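3.2 Backdrop fabric and stray light

Reflected light from table coverings is a common source of error in color measurement, and it is seldom reported. We compared black fabrics from two suppliers, Dravo and Hisilum, under the same overhead lamps. Each fabric was cut into 60 swatches, and each swatch was read 15 times at the center and near one corner. Swatches were ironed, brushed, and left flat overnight before reading. Readings with visible lint were thrown out and repeated.

The Dravo cloth gave lower readings at every lamp setting. The Hisilum cloth was close to it when new but drifted upward after washing — most of the change came in the first wash. Folding also mattered. A crease facing the lamp raised the reading enough to hide small differences between the fabrics.
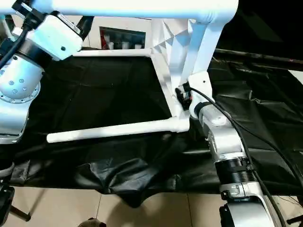 Figure 4. Black fabric draped over a table, with white equipment on both sides.

Surfaces near the cloth are a second source of stray light. Pale housings and painted walls send light back onto the fabric, and the Nwosu correction does not account for this. We therefore report corrected and uncorrected values in Table 3. The correction was applied per swatch, with the lamp at 100 percent output.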